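Stories > Short Fiction > Sealed Bids

The lease on the Dreritz ferry came up every 9 years, and by the time I was grown I had watched my mother lose it twice and win it once, and it was the winning that nearly finished us. 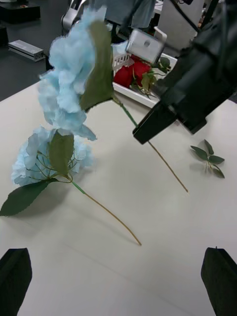 by Stoica, for the Flumlow Story Page

You wrote your number on a slip, you see, and sealed it, and dropped it in the tin at the Prustuvano bank before 10 in the morning, and the highest slip got the boat. My mother spent whole evenings at the kitchen table, bless her, trying to think what the miller would think she was thinking, and the soup would boil over while she did it.
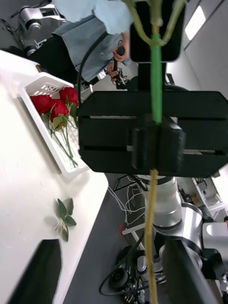 My aunt wanted to know why she didn't just write down what the ferry was worth and go to bed. Well, said my mother, if I pay what it's worth I've rowed all those years for nothing, and if I pay less, he gets it. My aunt stirred the soup and allowed that this was a puzzle.

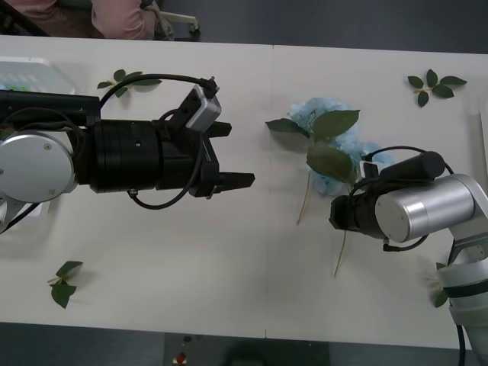 SEALED BIDS, PART TWO

The year she won, she wrote 3,374 and the miller wrote 36. He had heard about the bridge! I can still see her coming up the lane in the November rain with the lease inside her coat, so pleased, and then slowing down a little at every gate as she worked out what a bid like that must mean.

She ran the ferry anyway, right up until the bridge opened, and she never once charged the miller less than full fare. 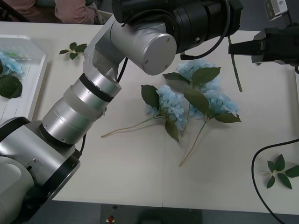 Silver arm over a white tabletop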